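2024年1月24日，星期三

早上醒得早，外面还黑。我躺着想中文的“懒得”怎么用，想了一会儿，就是懒得起来。这个句子应该是对的。

白天上班没有什么特别的事。Mertens 那边又来信，问翻译稿什么时候可以交。我回答说星期五，写完以后觉得太早，可是信已经发出去了。稿子还剩下将近2,000个字，今天我只做了200个。

晚上 Jozefína 来吃饭，Shabani 下班晚，后来也到了。我煮了面，酱是用番茄和辣椒自己做的，比上次浓，也比上次辣。Shabani 吃得很快，不说话，我把这个当作表扬。Jozefína 带来一个面包，皮很硬，切的时候屑飞得到处都是。她讲了她十一月去 Tredorville 看房子的事情，讲得很长，我有一半没有听懂，但是笑的地方我都跟着笑了。

他们走了以后我洗碗。水龙头的热水来得慢，我就站着等，一边等一边背今天的生词。盘子洗了，放到桌子上的黑色架子里，我也没有仔细看，就去坐下喝茶。
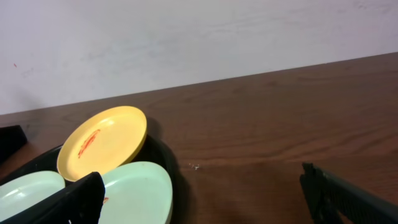 ## 茶喝完以后

我回来一看，黄色的盘子中间还有一道红红的印子，斜着的，像是酱。浅绿色的盘子也有一个，边上有一个橙红色的小点。我洗的时候到底在看哪里呢？大概在看生词本。

妈妈以前说，塑料的盘子最会骗人，摸起来滑滑的，以为干净了，其实油还在上面。我那时候不相信。她洗盘子要用很热的水，洗一遍，冲一遍，然后对着窗户看。我的厨房晚上没有阳光，只好对着灯看。黄盘子我重新洗了，用海绵粗的那一面，绿的也一起再洗。

架子旁边的桌面上还有一些白色的碎屑。我用湿布擦了。这张桌子的木头很亮，灯照在上面有光，所以一点点东西都很显眼。白墙也不太干净了，有淡淡的灰色痕迹，还有一个很小的红点。这个我今天不管，周末再擦。我不知道墙应该用什么擦，要问一下 Shabani，他去年自己刷过墙。

新学的词：沥水架。“沥”这个字我写了4遍，还是觉得右边少了什么。Jozefína 说她从来不写这个字，她只说“放盘子的那个”。我觉得她的办法也很好。

明天要做的事：

- 买海绵，旧的已经变形了
- 把 Emura 的书还给图书馆，已经过期3天
- 稿子，稿子，稿子

现在十一点多。手上还有洗洁精的味道，柠檬的。我去睡了。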